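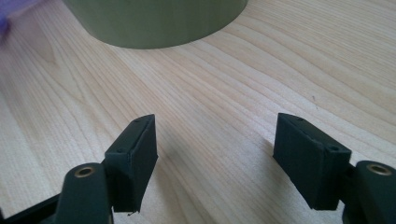
Station rules for hand-held gripper work: how strict?
tallowbench
posted in Robotics > Standards and Safety

I'm writing the station rules for demonstration work with hand-held grippers at our Miston site and I'm trying to keep them to one page. The old page came from the Makori project and has 1331 words, most of them about logging in. My draft says every episode starts with the jaws fully open, the target standing free of the pads, and nothing else in view of the gripper camera. The first two are easy to check. With the green cylinder you get bare wood between the pads and the object set back beyond the gap, so anyone can tell whether the start is right. The third is where I get arguments. There is something purple in the top left corner, out of focus, and under my draft that makes the start invalid unless it belongs to the task. One side says reject it, the other says real tables have things on them. We have 800 episodes to get through and I don't want to argue each one. What do other sites write down? Also, does anybody have a rule for wear on the fingers?

sorrel_k
We had the same fight. We settled it by listing the objects for each task on a card. If it's on the card it may be in view of any camera, anywhere on the table. If it isn't on the card it goes off the table. "Nothing else in view" doesn't work for a task with two objects – one of them will sit at the side of the view while you reach for the other.

For wear, our rule is a finger check at the start of the shift and again after lunch. Look at the pad screws, look at the pivots, open and close fully, wipe the pads. If a pad moves on its bracket the gripper comes out of use until it's fixed. Pull any fibers off the pads too. We don't bother recording it unless something fails.

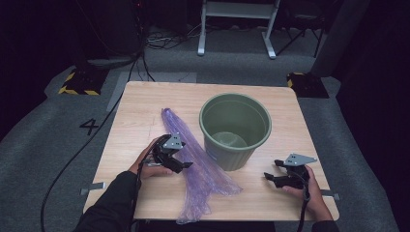 Photo: sorrel_k, bench setup. Reuse OK with credit.

With the bucket and the purple bag both on the card, a table like that one passes for us. What I would look at is the bag hanging over the front edge. Our page says objects start fully on the tabletop unless the task says otherwise. Thin plastic bags get their own line: the card has to say flat, folded or open, or each operator will do it their own way.

Other lines on our page that might help:
Table clamped before anyone picks up a gripper.
Gripper cables hang clear of the table edge and the objects.
Floor cables stay out of the operator's standing area.
Station number goes in the record. Ours is marked on the carpet.
Stop after 6 bad starts in a row and get the lead.

drumlin
just reject anything that looks off, storage is cheap

pellmell_west
I'd disagree with rejecting everything. At Flivance we kept the odd starts and tagged them, and left it to the training side to filter. It only works if the tags are few. We began with a long list and people picked the top one every time, so now there are 2, "extra object" and "object position".

Put a version number on the page as well. We changed the jaw-open rule in October and didn't mark it anywhere, and sorting out which episodes were under which rule took longer than the change was worth.

tallowbench
Thanks. I'm taking the object card and the tags. The bag line is going in too, mine didn't mention bags at all. Still undecided on the finger check after lunch – our afternoon shift starts at different times for different stations, so it may have to be tied to the operator change.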